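Pellomov Opens Its Password Manager to Outside Security Review

December 10, 2020

Pellomov, maker of the Lurnus password manager for small businesses, today announced that it has completed its first full outside security review and will publish the findings for anyone who cares to read them.

The review was carried out by Nartey, an independent testing firm, which spent 33 working days going through the Lurnus desktop app, the browser add-on and the servers that keep them in step. Nartey reported 80 items in all. Most were small matters of tidying up, a handful were more serious, and every one of the serious ones was fixed before the current version went out to customers.

"I won't pretend it was a comfortable month, having somebody go through all our cupboards like that," said Tsz-kin Ho, head of product at Pellomov. "But we ask people to hand us the keys to their whole working lives, their payroll and their email and the login for the office coffee order, and it seemed only fair to let someone look us over in return. The Nartey team was patient with us, and very thorough, and we're grateful to them."

Along with the report, Pellomov is introducing Miner, a free tool that looks through a company's saved passwords and points out the ones that are weak, old or used in more than one place. Miner does its work on the customer's own computer and sends nothing back to Pellomov. Some 400 businesses have been trying it out this fall, and their suggestions (there were plenty, and we read them all!) shaped the plain-language reports that come with it.
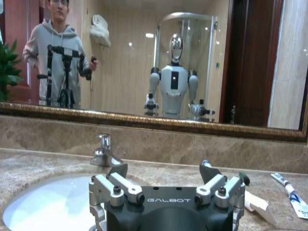 Miner is included in every Lurnus plan starting today and will appear the next time customers update. A version for phones is planned for January. Customers still on the older desktop app will need to update twice, and the support team will be glad to walk anyone through it by phone or email.

The full Nartey report can be downloaded from the Pellomov website, where press questions may also be sent.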